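How Hair Clippers Cut Hair

Hair clippers are the buzzing tool a barber uses to cut hair very short. They contain a motor, two blades and a few small parts that join them. This page explains how these parts work together.

The two blades

Each blade is a flat piece of steel with a row of pointed teeth along one edge, like a comb. One blade lies on top of the other. The lower blade is fixed to the body of the clippers and stays still. It rests against the skin. The upper blade slides quickly from side to side.

When the clippers move forward, hairs slip into the gaps between the teeth of the still blade. The teeth of the moving blade then slide across and trap each hair against an edge. The hair is cut in the same way that paper is cut by scissors. This is called shearing.

The tips of the lower blade are slightly rounded and reach a little further forward than the tips of the upper blade. The skin touches the rounded tips first, and the moving teeth stay behind them.

The motor

There are 2 common types of motor in clippers.

The first is the magnetic motor. It contains a coil of copper wire. Electricity from the wall socket changes direction many times each second, and the coil becomes a magnet that pulls and lets go at the same quick pace. A metal arm is pulled towards the coil, and a spring pushes it back. The blade is joined to the arm. Magnetic clippers often make a loud click when they are switched on.

The second is the rotary motor, which spins. A blade has to go from side to side, so the spinning must be changed into sliding. This is done with a small peg that is fixed away from the centre of the motor's shaft. As the shaft turns, the peg travels in a circle and pushes the blade left, then right.

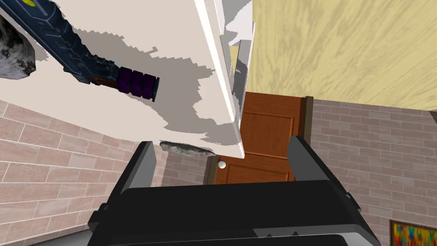 Rotary motors can run from a battery. The Skotano clippers used in the Stekside barber school have a rotary motor and a battery that lasts for some 20 haircuts. The school's older Tremen clippers are magnetic and need a cable.

Guards and lengths

A guard is a plastic comb that clips over the blades. It holds the blades away from the skin. A thick guard leaves long hair and a thin guard leaves short hair. Guards are numbered, and a higher number means longer hair.

Heat and oil

Rub your hands together quickly and they become warm. The cause is friction, and the blades have it too. A drop of oil spreads into a thin layer between the two pieces of steel, so that they slide more easily and stay cooler. Kornél Kerekes, who teaches at Stekside, asks his students to brush the loose hair out of the blades before they add the oil. Hair left between the blades soaks up oil and pushes them apart. Blades that are too far apart bend the hair and pull it.

Words to know

Friction: a force that slows things down when they rub together.
Guard: a comb that sets the length of the cut.
Shaft: the rod in a motor that turns.
Shearing: cutting with two edges that slide past each other.

Clippers have sharp moving parts. Ask an adult before you touch them, and never take the blades off yourself.

Page last checked: 2024-01-18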